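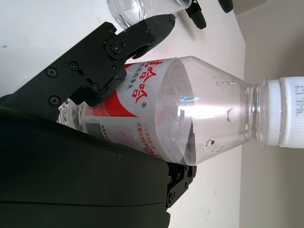 Wendanstead support replied overnight that bottled water should read between 0 and 10 on any working meter, and that a higher figure points to the meter or the glass before it points to the water. They asked for the steps in order, so the ticket is reopened with the log below.

Ticket 1987
Opened: Jan 27, 2019
Product: Ostar handheld TDS meter
Status: Open – awaiting customer
Subject: High reading on purified bottled water

Fault as reported: Meter shows 718 ppm on purified drinking water poured from a newly opened bottle. Tap water on the same meter shows less. Display is steady, no low battery sign. Meter was bought in October and has been used only for drinking water and the kettle.

Step 1. Replaced both button cells. Reading unchanged.

Step 2. Checked the range setting. The Ostar has a x1 and a x10 range, and the small x10 mark is hard to see under a ceiling light. It was off. Not the cause.

Step 3. Rinsed the probe pins under the tap, wiped them with a lint-free cloth and let them stand in air for eight minutes. Reading in air: 0. This is correct and suggests the pins are not bridged.

Step 4. Repeated the test with water from the same bottle. Reading dropped to 8, then climbed again on the second pour. Only the glass had changed between the two pours.

Step 5. Washed both glasses by hand and rinsed them with bottled water. Previous wash was in the machine with Jodik tablets and Jodik rinse aid. First pour after the hand wash: 8. Second pour: 8.

Support asked how the test area is set up. The table is wiped with Kwofie surface spray before each session, and this may be a second source if the probe is put down between readings. It now goes back in its cap. The test uses a clear straight-sided tumbler, kept empty until the pour, and a bottle with its cap on.

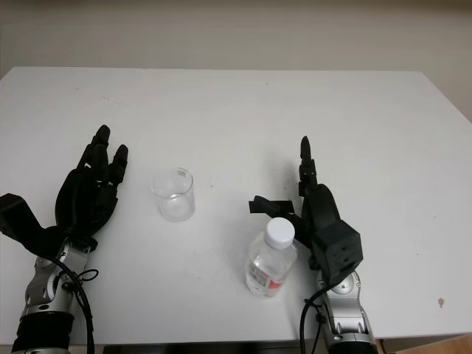 The calibration check is still outstanding. The manual calls for a 2,000 ppm reference solution, and the sachet supplied with the meter had leaked in its box. A replacement was requested through Wendanstead. Until it arrives, the low end is being checked with bottled water only, using the same layout each time – glass to the left, bottle to the right, nothing poured until the probe is rinsed. One point at the low end does not confirm the slope.

Requested from support:
1. Replacement reference sachet.
2. Confirmation that rinse aid film alone can give a reading as high as the one reported.
3. Whether the x10 mark can be made darker in a later version.

Ticket to stay open until item 1 is received and the calibration result is entered.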